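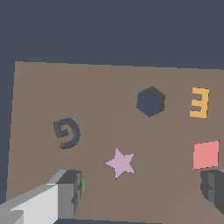 Brown board with a six-sided opening, computer render.

Balmont tile works open day, notes

Writing this up fast before I forget it all. Went 5 October 2022, with my sister and her two kids, train out and bus back. Works is a fifteen minute walk from Balmont station if you go along the canal, longer if you follow the signs. We followed the signs.

Getting in

Free, but you need a timed slot for the kiln tour and those go early. Ours was the 11:20. Ended up starting closer to noon as the group ahead had a lot of questions about glaze. Fine by us, there was coffee. Not great coffee. Cups were nice though, made on site, seconds with little drips down the handle, and you could keep yours for a dollar in the tin.

You get a sticker with your group color. Keep the sticker on. My nephew put his on a dog and we had to explain at the second door.

The yard

Clay comes in by truck from the Jurside pits, 22 miles off, and sits outside in big heaps under tarps. They like it to sit through a winter if they can. Frost breaks it up. I always figured clay was clay, but the heaps are all diffrent, one almost yellow, one the gray of wet cardboard, and they blend them by the bucket load depending on what's being made that week. The kids were allowed to poke one. Boots got ruined. Wear boots you don't like.

From there into the mixing shed. Loud. They hand out foam earplugs but run out. The guide was a man called Chia-hao Yau, been there 18 years, started on the loading dock and now runs the glaze room. Soft voice, so in the mixing shed we got maybe half of it. Something about water, something about a belt that broke last November and shut them down over the holidays.

Pressing and cutting

Best part for me. Floor tiles are pressed, damp powder goes into a steel mold and gets squashed, out comes a tile you could already pick up if you were careful. The hexagons are their big seller right now. Everyone wants them for bathrooms, apparently. Squares are easier, they stack and pack with no fuss, but a hexagon chips at the corners if you look at it wrong, so those get moved on padded trays and a person checks every edge by running a thumb around it. I tried. Could not feel the fault she had just found. She found it again with her eyes closed.
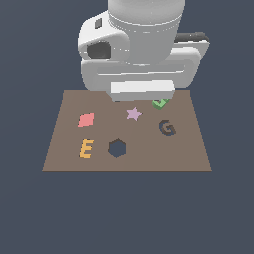
The old molds hang on the back wall, going back to the Hunda family days when this place made roof tile and drain pipe and not much else. Some of them weigh more than my nephew. You can still see the name on a few, backward of course, so it came out the right way round on the tile. My sister took a long time over these. She has a Hunda tile at home as a doorstop and had no idea.

Handmade side is across a covered walkway. Only a few people work there. They do the restoration orders, churches, old train stations, that kind of thing. A tile comes in broken and they have to match it, the size, the color, the way the surface has gone a bit wavy. One woman had been on the same green for a month. She showed us test pieces in a row and they all looked perfect to me and she hated every one of them.

Kilns

Hot. Obvious, but bring a t-shirt under whatever you're wearing. The long kiln is a tunnel, carts go in one end and come out the other 35 hours later, very very slowly, you stare at it and it doesn't move and then it has. Tops out at roughly 1000 degrees, I think he said Celsius. Peephole with dark glass in it. Kids got a turn each. Orange, then more orange. My niece said it was like looking into a toaster, and the guide was pretty pleased with that.

The old bottle kiln out back isn't fired any more but you can stand inside. Do it. Strange echo, bricks gone shiny on the inside from all the years of smoke and salt. Pigeons up top, watch your head. We sang a bit. A couple from the group behind came in while we were doing it and we stopped.

Lunch

Rashidi has the food stall in the yard. Flatbreads with lamb or with chickpea and lemon, the line was long but it moved. Get the chickpea. Lamb was gone by one anyway. Picnic tables are in the shade, which in October is the wrong place for them, so people were sitting on the wall by the canal. So did we. Cash only, and the nearest machine is back at the station, so I had to borrow from my sister and still owe her.

Talk in the packing hall

This was on the back of the leaflet and not very well signed, we only got there for the second half. History of the works, slides, a man with a pointer. The good bit was on floor patterns, how the layers used to plan a church floor on the ground outside first, chalk and string, then number the backs and carry it all in. When they lifted one of those floors for repair the numbers were still there, plus some rude remarks on the foreman. He read out one. Kids delighted.

Less good bit was the new visitor center plans, a lot of talk about parking. Chairs are hard. Sit near the door. 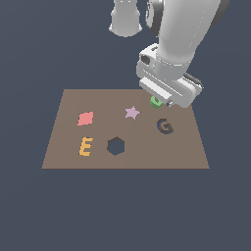 Shop

Seconds are out in crates by weight, first quality inside with real prices. Go to the crates first. By mid afternoon the blues had been picked clean and it was mostly brown and a sort of mustard. I got a bag of odd hexagons, no plan for them, maybe the shelf behind the stove. Heavy!! Carried them all the way to the bus and have a mark on my shoulder from the strap. They'll deliver but only for full boxes.

Make-your-own table is in the shop too. You press a leaf or whatever into a wet tile and they fire it and mail it to you in a few weeks. Niece did a fern, nephew did his own hand and part of his sleeve. Will see what shows up.

Practical stuff

Bathrooms by the gate only, none past the kilns. Go before the tour.
Strollers OK in the yard, not on the tour, there's steps.
Dogs on a lead outside.
Bus back is from the bridge, not the front gate, the leaflet has it wrong. We missed one becuase of that.
Tour says an hour, took us closer to two.

Would go again, probably for the handmade side, they do a longer visit in spring where you get to try the glazing. Need to look up the dates.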